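Thread about our student project, because several people asked what we do in the robotics club since March. I will try to keep it short.

We are four students and one very patient supervisor, Elin Skyrme. The team name is Ploslow. Please do not ask, it was a typing mistake in the registration form and now it is printed on the shirts.

The task: a two-armed robot has to open a drawer in a bedroom, take out an object and close the drawer again. Everything is in simulation for now. The real robot we get only if we pass the first round, with 11 other teams.

Lahcen El Ouafi does the grasping, Boglárka Kun builds the rooms, Peter Michalík writes the planner. I do the view from the robot's head, so I look at bedrooms at strange angles all evening.
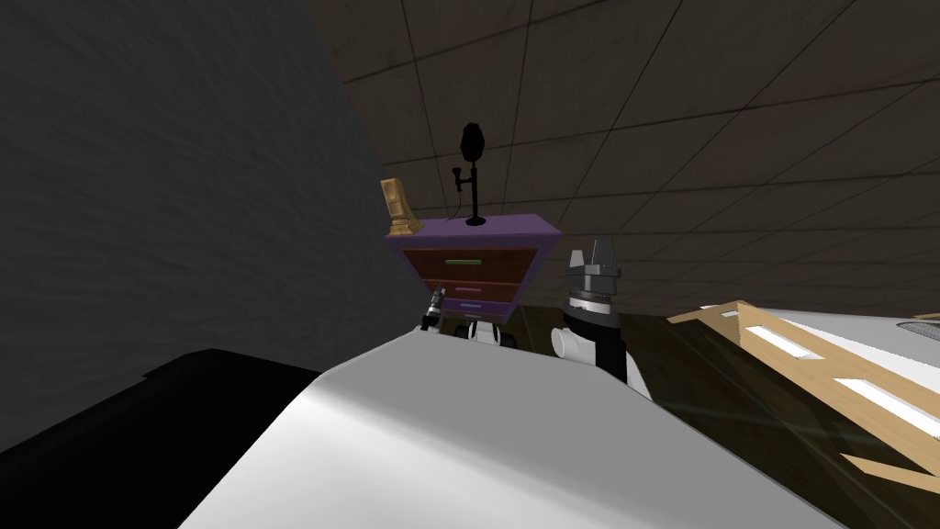

2 min read

The purple nightstand is my favorite from Boglárka's rooms. Three drawers, and the handle on the top one is green, so even my first color filter could find it. The pale handles under it are a different story.

Also we have two different hands. The small gripper is on the left, the one with many fingers is on the right. Lahcen wants to pull with the right one. Peter wants the left, as it needs less planning. They have discussed this since lunch.

My own problem is the tilt. When the head leans so much, my code takes the ceiling tiles for the floor. I spent 15 hours on this before Elin asked if I had checked the sign of the roll angle. I had not checked it.

Still open for this week — the lamp. If the nightstand is pushed, the lamp should be able to fall, and the rules take points for that. Boglárka is now giving it a proper weight.

If somebody has experience with drawer handles in simulation, especially thin ones, please write to me. We meet after 6 pm and we answer everybody.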